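Guvanance Teaching Days: Gallery

Teaching a robot arm by hand is one of the nicest jobs we get to do, and we wanted a page that shows it properly. No lines of code, no screens full of numbers, just somebody steering an arm through an everyday chore until the movement feels right (and then doing it again, and again!). We spent the summer on kitchen tasks, all of them led by a person from start to finish. Each go at a task gets saved as one "showing", and the arm learns from the whole pile of them.

Notes on the kitchen set are below, with a few words on how we work for anybody who'd like to have a try.

Wiping down

Cloths are brilliant to teach with. A cup is the same shape every time you reach for it, but a cloth is never the same twice, so the person steering has to look at the folds and choose where to press. Our collection for this one task stands at 281 showings and we still spot new ways of doing it.

Fingers down, pressing into the yellow cloth on the white enamel cover. We love this old stove: knobs, shiny enamel, a big window behind and plenty of clutter to steer round, from the Tide box to the steel bowl.

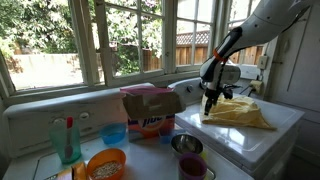 Taking the controls

Beginners start with the remote hand controller from Fellberg. You move your hand, the arm follows, and for the first few minutes everybody goes much too fast. Slow down, breathe out, let the wrist do the turning. After 16 practice runs most people stop looking at their own hand altogether, and that's a lovely thing to watch.

Leading by hand

For the wide, sweeping moves we often switch the arm to its loose setting and guide it directly, one hand near the wrist and one further up. You can feel straight away when a path is awkward. Kasprzak, our partner workshop, prefers this way for nearly everything, and we have had some very cheerful arguments over it!

Keeping the good ones

Every showing is played back before it goes into the Cornex library. We keep the wobbly ones too if the job gets done, as a small correction halfway through can teach the arm a great deal. The library's target is 1,000 kitchen showings by November.

Coming along

Sessions are open to groups of up to 8, and no experience is needed. Wear sleeves that won't catch, and bring an idea for a chore you'd like to pass on. Folding tea towels is next on our list.

Page last updated Monday, August 16, 2021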